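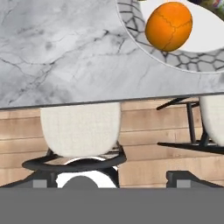
September, equipment planning, morning

Spent the morning on the spend plan for the kitchen bench. Inès wants one page she can take to the budget meeting, with prices that hold until the end of the month. What follows is the working, not the page.

Where we are: the simulated kitchen runs and people are using it. We have no hardware of our own for this task yet. The question is which pieces to buy first and what can wait until after the move to the larger room.

Arm

Two quotes in the folder, Farstead and Winelau. The Farstead arm is the dearer one and the quote is for the arm and controller only. Winelau include the mounting plate, the pendant and a year of support. I rang Winelau to check whether the support starts at delivery or at invoice. It starts at delivery, and they will put that in writing. Lead time is nine weeks from purchase order. Farstead would not give a lead time on the phone and said to ask again once we have an order number, which is no use for planning.

Reach needs a proper look before we sign for either. In the sim the arm stands in front of the island and works over the front edge of the counter, past the stools. On a real floor that means a pedestal, and neither quote has a pedestal in it. The height of the pedestal decides how much reach is left by the time the hand is down at bowl level on the far side. Amancay is going to run the same set of reaches in the sim with the base moved back and then raised, and give me the lowest pedestal that still gets everything.

To do: ask the workshop what they would charge us for a welded pedestal, painted, with holes to the Winelau plate drawing.

Gripper

Kirine parallel gripper, 3840 including cable and adapter flange. Excludes VAT. Fingers are extra at 267 a set and I have put down 2 sets. The fingers are the part we will break, so I don't want to start with only what is on the hand.

Amancay asked for the soft finger pads as well. I have left them off for now. The plain fingers are closest to what the sim model has, and if we change the fingers on the real hand we have to change the model too, and that is her time, not purchase money. She agrees but wants it noted that she asked. Noted.

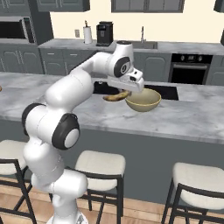 Sim kitchen, arm over the island with the banana at the rim of the bowl.

Fruit is the part of the task that worries me most for cost, oddly. Plastic fruit is cheap and stays the same from one day to the next. Real fruit is what the task is supposed to be about. A banana is long and bent and the hand has to come down across it at a sensible angle. An orange on a plate is a different problem, with the plate rim to clear. Plastic bananas all seem to come out of the same mould, so we would learn one banana very well. Suggest we buy a box of plastic for setting up and put a small weekly line in for the real thing. Inès says food has to go through the consumables code and cannot be on the equipment page. Move it.

Counter

Long discussion about marble. The sim island has a veined marble top and Amancay would like the real one to match, at least by eye, so that camera images are not too far apart. Stone is out. It is heavy, the floor loading form takes weeks, and I do not want to be there the first time the hand goes down hard on it. Mandagi do a printed marble-effect worktop in standard kitchen lengths with the edge finished to match. Asked them for a sample offcut. Also asked whether it comes matt, as the gloss one in their catalogue will throw the ceiling lights straight back at the camera.

We need an opening in the top for the sink. Mandagi will cut it to a drawing. I would have them do it. Last time we cut a worktop ourselves the edge chipped and we had tape over it for the whole project.

Front panel: flat board, dark grey, workshop can do it.

Stools: Inès asked if they are needed at all. I think yes. They are in the way of the base, and a kitchen that has stools pushed up to the island is the case we keep saying we care about. Cream seats, black metal frames, any furniture supplier. Start with two, that is enough to get in the way. Watch the footrests when we place the pedestal. If the base has to go between stools we need to know the gap, and I haven't got a width for the pedestal yet, see above.

Back wall: no oven, no microwave, no cabinets in the first order. Possibly a printed backdrop later. Amancay thinks a paper towel roll and a coffee machine on a shelf would do a lot for little money. There is an old coffee machine in the stores that I'm told does not heat. Will look.

Cameras

Not priced today. We have the two from the sorting rig, which come free when that finishes, and I would like to plan on using them. One needs to go on the wrist looking down past the fingers. Check the bracket fits the Kirine flange before assuming anything. If it does not, the bracket is a printed part and costs us an afternoon.

Order of buying, as I would put it to Inès

1. Arm (Winelau), first because of the nine weeks.
2. Gripper and fingers (Kirine), same purchase order date. They hold stock.
3. Worktop (Mandagi), once the sample is here and the sink drawing is done.
4. Pedestal, when Amancay has the height.
5. Stools and bits.

Cameras and backdrop in the next round.

If the meeting cuts the budget, the worktop goes down to plain white board and the rest stays. I would not cut the spare fingers.

Afternoon

Amancay came back with the first reaches. Moving the base back by a little loses the far side of the sink, as expected. Raising it gets most of that back but then the hand comes in steeper over the bowl. She is running more tonight with the bowl nearer the front.

Winelau email arrived, support from delivery confirmed, filed with the quote. Nothing from Farstead. Sink drawing started, need the tap position from Amancay.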